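Checking a grasp success claim from wrist views

The Drarkis paper reports its grasp predictor on 3000 trials. Before you believe the headline number, pull the wrist frames and sort them by hand.

Step 1. Set aside every frame where the weave fills most of the view.

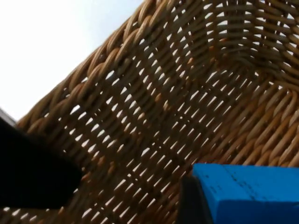 Wrist view, wicker basket, braided rim at upper left.

Step 2. Label contact as yes, no or can't tell. We marked 174 as can't tell - the paper has no such category.

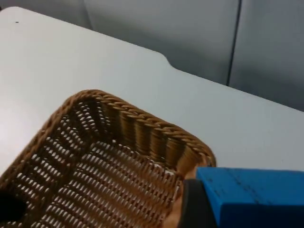
Step 3. Have a second person relabel blind. Ye-rin Yeom did ours. If you two disagree on rims, I wouldn't trust the predictor on them either.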